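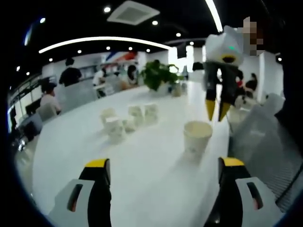
How much ground coffee do I need for 40 people, if everybody drinks one cup?

Take 400 grams, brewed in two batches. For one batch you use 200 grams of coffee and four liters of water, and you get close to twenty cups of 200 ml each. The grounds keep some water, so the last cups will be a little smaller.

April, evening
By the Katinow member, to the Dridia list

Dear all,

I put the short answer on top for those who are in a hurry. The longer one is below, after the message I am replying to.

> Hello list,
> we are hosting the spring meeting and I was told to "do the coffee."
> I have only ever made it at home, in a small pot. We have a kitchen
> with one normal stove and one outlet that works. How much coffee do I
> buy? Can I make it the evening before and heat it again? And is it
> rude to serve only one kind? The last time there was a complaint
> about decaf and I don't want to start that again.
> Thank you, and sorry if this was asked before.

It was asked before, but the answers were mostly about which beans are the best, so I will try to stay with the quantities.

First, please do not make it the evening before. I did this once for a choir rehearsal in Katinow and people were very polite, which told me enough. Reheated coffee becomes bitter and a bit sour at the same time. If you must prepare something early, grind the coffee, weigh it and close it in two jars, one for each batch. Then in the morning there is nothing to calculate.

With only one good outlet I would heat the water on the stove and keep the outlet free for the tea kettle. Two large pots, or one pot used twice. When the water boils, take it away from the heat and wait a minute. Put in the coffee (medium to coarse), stir once, cover it and leave it for four or five minutes. Then pour it slowly through a big filter into the thermos. We have the steel one from Gerlach with the pump. It is heavy and the handle is not nice, but after three hours the coffee in it is still hot enough to drink. Rinse it with boiling water before you fill it.

My recipe is on the mild side, I know. At a meeting many people drink the coffee mainly to hold something warm, and they take a second half cup if it is not too strong. For a group of real coffee drinkers I would go up to 240 grams per batch and leave the water as it is.

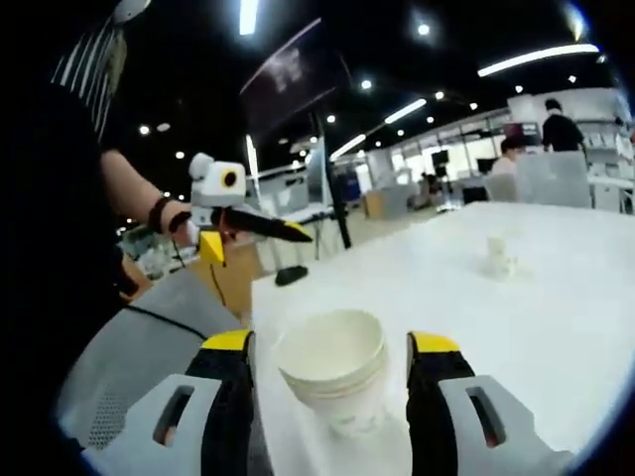 Start the second batch when the first thermos is half empty. If you wait until it is finished, you get a line of people looking at you, and then you hurry and the filter runs over.

About the beans: last year we used the dark one from Grorkero, and it was fine, but with milk only. The medium roast is easier for a mixed group. Buy it a week ahead if you can.

About decaf: in my opinion it is not rude to serve one kind, but a small jar of instant decaf next to the tea costs very little and it stops the discussion. Write on it clearly what it is. For milk I take 2 liters and I always bring some home. For oat milk one carton was enough, though I hear in other groups it is the opposite now. Sugar I cannot advise, it changes every time.

One thing I still don't know is how to keep the filter from tearing when all four liters go through it. I use a cloth now – it works but it is slow and it smells of coffee forever. If somebody has a better way, please write to the list and not only to me, I think others would like to read it.

Good luck with the meeting, and tell us how much was left over.

Greetings from Katinow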